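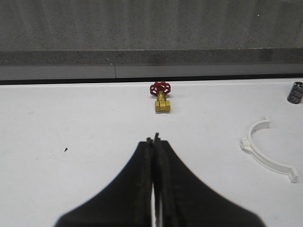 Can an arm sort mixed plumbing and electrical bits yet?

Small repair shop, one bench. At the end of the day there are valves, pipe clamps and capacitors left out and I would like a machine to put them back in the right bins. Vulen quoted me for a two-finger arm with a wrist camera. Is this realistic?

surnov_bench

Partly. A small gate valve with a brass body is an easy pick: flat faces, strong colour, stands up by itself. Grip the body and leave the handwheel alone, as the spokes catch. White plastic clamps on a white bench are the weak point. There is very little contrast, so the camera loses the outline. We put down a dark mat and misses went from 11 in a tray of 39 to 6. Cylinders roll if the fingers close off centre.

Zellberg

No. Quicker by hand.

hamalainen_tools

Depends on cycle time. Ours takes about 20 seconds a part, which is fine overnight and useless during the day. Ask Vulen whether the quote covers teaching new parts. Ours didn't, and every new clamp size meant another visit.

valve_and_vice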